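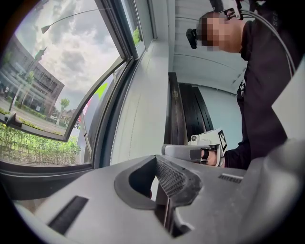
**Prelden Rowing Club / Masters Squad / members' pages**

Quick one before work, kettle's on.

So the logo thing. If you missed the September meeting (lucky you), the club is talking about a new crest and new racing kit, and it has gotten weirdly heated for a bunch of people who mostly want to be off the water by 7:30. I said I'd write down where I'm at so I can stop having the same conversation in the parking lot.

Background for the newer folks. The crest we have now is the old mill company's mark with two oars stuck behind it. Nitetti Mills. They paid for the first boathouse, way back, and the club took their badge as a thank you. Mill's long gone. The badge stayed. It's on the blades, the trailer, the door, my one good fleece.

The argument for dropping it is pretty simple. The mill treated people badly. There was the lockout, there were families put out of company houses in the middle of winter, and some of those families still live here and row here. Ximeng Tian stood up Thursday and read from her husband's grandmother's letters. Two pages, very plain. I'd rowed behind Ximeng for 4 seasons and had no idea. She wasn't asking anybody to feel guilty, she just doesn't want it on her chest when she races. Fair enough, I thought. Went home and kept thinking about it.

The argument for keeping it... well there's a few. Tradition. The old guys won the Rivadeneira Cup in that shirt and the photo's over the bar. Money too, and I don't want to wave that off. New kit for everybody plus repainting blades came in at roughly 100 bucks a head, and that's not nothing for the college kids. And then there's the one I have less patience for, "no one even knows what it means anymore." Ok. Then you won't miss it?

I should admit I was a keeper until pretty recently. I wrote a grumpy email last year when somebody first raised it. Re-read it last night, yikes. Most of it was me being annoyed that a thing I liked was being called a bad thing, and by extension me. It's a badge. I can like the years I spent wearing it and still want a diferent one.

What I don't love is how it's getting covered. The regional newsletter ran a headline about us "erasing history" and the guy never came to the boathouse. Didn't call Ximeng. Quoted one member who hasn't paid dues since I joined. Then the comments, don't read the comments. Somebody who lives two states away has very strong feelings about our blades.

Also the Zallel crew went through this same deal with their name a while back and I asked their cox how it went. She said one bad winter, couple people quit, one came back. Now the juniors don't even know there was an old name. They kept the old shirts in a glass case with a card that says what happened. I like that a lot. Would vote for a case.

Practical stuff, since people keep asking me and I'm not the one to ask:

- vote is at the next general meeting, paper ballots, you have to be there
- dues have to be current (you know who you are)
- designs are pinned up by the erg room, there are 5 of them, please stop drawing on them
- we've got 600 in the kit fund already and it can go toward the kids' shirts first

My pick is the heron. Plain, one color, looks fine small. The one with the lightning bolt looks like an energy drink, sorry to whoever did it. The plain P is ok but boring and from far off it reads like a parking sign.

And can we be decent about it on the water at least. Tuesday's eight was dead silent the whole way up to the bridge and it was a horrible row, timing all over the place, stroke side late on every catch. You can't set a boat when half of it is mad at the other half. I was late too, I was composing this in my head.

Anyway, running behind. Somebody has my 10mm wrench, want it back before Saturday rigging. Will fix typos in here later prob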